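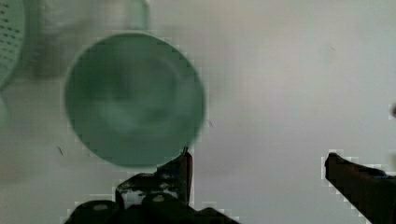 Warewashing / Undercounter

Findeck U3 Undercounter Dishwasher

Front loading, high temp, built-in booster heater. Fits under a standard counter with the feet wound in. Ships on a pallet, curbside. Liftgate is extra, ask before you order and not when the truck is outside.

In stock. Lead time when we're out is 3 weeks, sometimes less.

Who it's for

Small cafes, church kitchens, office kitchens that got out of hand, bakeries with a few seats, B&Bs. Anyone washing by hand in a three-compartment sink and losing an employee to it every afternoon. If you do 200 covers a day or under, and they come in waves with a gap in between, this will keep up. Over that, look at the pass-through machines. We'd sooner sell you the right one than take a return, freight on these is awful both ways.

Not for home use. People ask every week. The cycle is short and loud, it wants a commercial drain, and your homeowner's insurance won't love it.

What you get

The machine. One flat rack for cups and glasses, one peg rack for plates. Silverware basket. Drain hose, fill hose, pump tubing for detergent and rinse aid, already run. Feet. Manual, which is better than it used to be. The old manual had the wash arm diagram upside down, if you bought used and have that one, email and we'll send the current PDF.

Not included: power cord (it's hardwired), water softener, chemicals, stand, install.

Cycles

Three of them. Short, normal, heavy.

Short is for glassware and cups that were rinsed. Normal is what you'll use all day. Heavy is for baked-on stuff and honestly most kitchens touch it twice and go back to soaking. Every cycle ends with the same hot rinse, so picking short doesn't mean you skip sanitizing. The machine holds the cycle until the booster is up to temperature, so the first load in the morning takes longer. That is normal. Please don't call service about the first load in the morning.

The display shows wash temperature, press and hold the arrow for rinse. Write both down in your log if your county wants a log. Ours does.
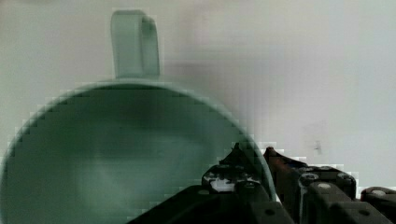
Water

Read this part. Most of the trouble we see with these machines comes from water and it's not covered.

Hard water kills the booster. Scale builds on the element, the element works harder, one day it quits, always during brunch. If you don't know your hardness, get a test strip before you order. We throw a couple in with quotes if you ask. Hard water area, budget for a softener on the supply line now. It costs less than the element plus the service call, and a lot less than doing it twice.

Pressure matters too. Too low and the rinse is weak, you get film on everything and blame the detergent. Too high and it sprays past the door gasket. A regulator is cheap. Put one in, set it to what's on the data plate, forget it.

Hot supply only. It will run on cold but the booster has to do all the lifting and you'll wait on every load.

Chemicals

The pumps take any liquid commercial detergent. We ship most of ours with Grasard low-foam and the matching rinse aid, they come in jugs that fit beside the machine with the lids on. If you have a contract with a chemical company already, stay with them, just tell their rep it's a Findeck so the pumps get set right. Do not pour in hand dish soap, not even a little, not even once to get through a shift. You will have foam on the floor and coming out of the vent.

Deliming: Thammasiri acid cleaner, or whatever your supplier has that's rated for stainless. Once a month for most people. Once a week if you skipped the softener paragraph. Never mix it with anything chlorinated. Drain the tank completely first.

Install notes for your plumber and electrician

Print this bit and hand it over.

– Dedicated circuit, sized per data plate. Not shared with the espresso machine. We mean it.
– Single phase or three phase, choose at order. Field conversion is possible but it's a nuisance and voids nothing as long as a licensed electrician does it and sends us the form.
– Drain is pumped. It can go up to a standpipe, but keep the loop as low as you can. Air gap per local code.
– Leave slack in the hoses so the machine can slide out for service. Every installer wants to trim them. Don't.
– Level it front to back and side to side. A machine leaning forward leaks at the door and the door is fine.
– Shutoff valve where a person can reach it without moving the machine.
– No vent hood required in most places. Some inspectors want one. Call yours first.

Clearance at the back is already allowed for by the spacers. Leave the spacers on.

Racks and loading

Standard size racks, so what you have already will most likley fit, including the old Wivholm ones. The tall Wivholm stemware rack does not fit, the door hits it. We've tried it on the floor model, tried it again because a customer swore by it, still no.

Scrape before you load. The filter will catch what you miss, but it is a filter and not a garbage disposal. Toothpicks and the little plastic lemon seeds-catcher nets are the worst, they get by the tray and jam in the arm. Cups upside down, plates all facing one way, no stacking. Sheet pans go in on an angle, two at most. Anything with a wood handle stays out. Aluminum goes gray, that's the detergent and it doesn't come back.

Cups with a deep foot hold a puddle on the bottom. Tip the rack when you pull it and let it stand a minute. Rinse aid turned up a notch helps some.

Daily care

End of day: power to drain, wait till it's empty, pull the filter tray, rinse it in the sink, wipe the tank, wipe the gasket, leave the door open a crack overnight. Takes less time than mopping. A shut machine smells by morning and then the first load of cups smells too.

Once a week pull both wash arms, they twist off by hand, and shake them. If something rattles get it out. Look through the jets at the light.

Don't hose down the outside. The control board is behind the bottom panel and it isn't sealed for that.

Options

Stand, stainless, puts the door at a height your back will like. Has a shelf under for jugs. Worth it if you aren't tied to a counter.

Drain tempering kit. Some cities require it. Can be added later but it's easier from the factory.

Extra racks. Get 2 more flat racks than you think. Load one while the other washes and one drips.

Door lock for schools and public buildings.

Color panel: no. Stainless only, has been since they dropped the black one. People still ask for the black one.

Warranty

One year parts and labor, second year parts only. Findeck handles it, we handle Findeck. You call us, give the serial number (inside the door, left edge, take a photo on day one before it gets scaled over) and we set up the tech. Scale damage, wrong voltage, freight damage not noted on the slip: not covered.

About freight damage. Open the box while the driver is there. He will be in a hurry. Let him be in a hurry. Write anything you see on the slip, even a dented corner. Once you sign clean there is very little anyone can do.

Questions we get

Can it do pots? Small ones. Sauce pans, quarter-size inserts. Measure your stock pot against the door opening in the spec sheet before hoping.

How loud? You can talk over it. You can't take a phone order next to it.

Can I lease it? Yes, through our finance partner, two or 3 years. Form is on the quote page. You own it at the end for one more payment.

Do you take my old machine? If you're inside our delivery area and it's already disconnected, yes, no charge. We strip them for parts. We don't do disconnects.

My rinse stopped getting hot. Delime it first. If still no, check the reset button on the booster, behind the lower panel, power OFF at the breaker. If it trips again, stop resetting it and call.

Low temp version? Findeck makes one, uses chemical sanitizer, cheaper to buy and draws less power. Costs more in chemicals over time and glasses come out wet. We can order it, don't stock it. Lead time on that is 7 weeks last we checked.

Parts we keep on the shelf

Door gasket, wash arm, rinse jets, filter tray, pump tubing, booster element, thermostat, door springs, feet. Same day ship if you call before noon. Control boards come from the factory, figure on a wait, though we usualy have a rebuilt one we can lend to get you open.

Change the pump tubing every November or whatever month you'll remember. It goes flat and stops feeding and the dishes come out dull and everybody buys new detergent.

Ordering

Price is on the quote, changes with freight so we don't post it. Send us your zip code, voltage, phase, dock or no dock, and what door it has to get through. Measure the door. The hinges count.

Hinata Ishida does the quotes and knows these machines inside out. Email is quickest, phone if you're down and need something today. Afternoons are better than mornings.

Showroom has one plumbed in and running. Bring a rack of your own dirty dishes if you want, plenty of people do. Parking is around back by the roll door.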